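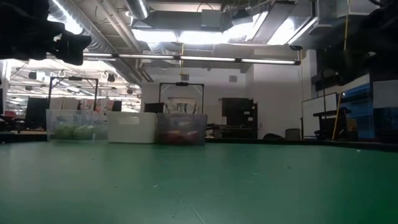

Allero Food Fair, March 2021
by Lyle Okafor

14 comments | 37 shares

The ticket promised 1,000 products under one roof. I gave up looking for them before lunch, mostly because so many stands were selling the same chili oil with a different label.

Drustora had the biggest booth and the longest line, for a cracker. It's a cracker. The man handing them out told me it was "slow baked," and when I asked how slow, he went to find a colleague who never came back.

Trotometti did better. Their tomato sauce tasted like tomatoes, and the woman at the counter admitted the price was silly. I bought one jar anyway.

The talk I'd driven 70 miles for was Britt-Marie Rustad on keeping produce fresh at home. She was good on lettuce (dry it properly, then leave it alone) and less good on why any of us need the storage boxes from Åberg, who paid for the session. I've used old ice cream tubs since January and my salad is fine.

Parking was extra - a lot extra - and the coffee was terrible. I'd go back for the sauce if they let me in free.

Share this | 14 comments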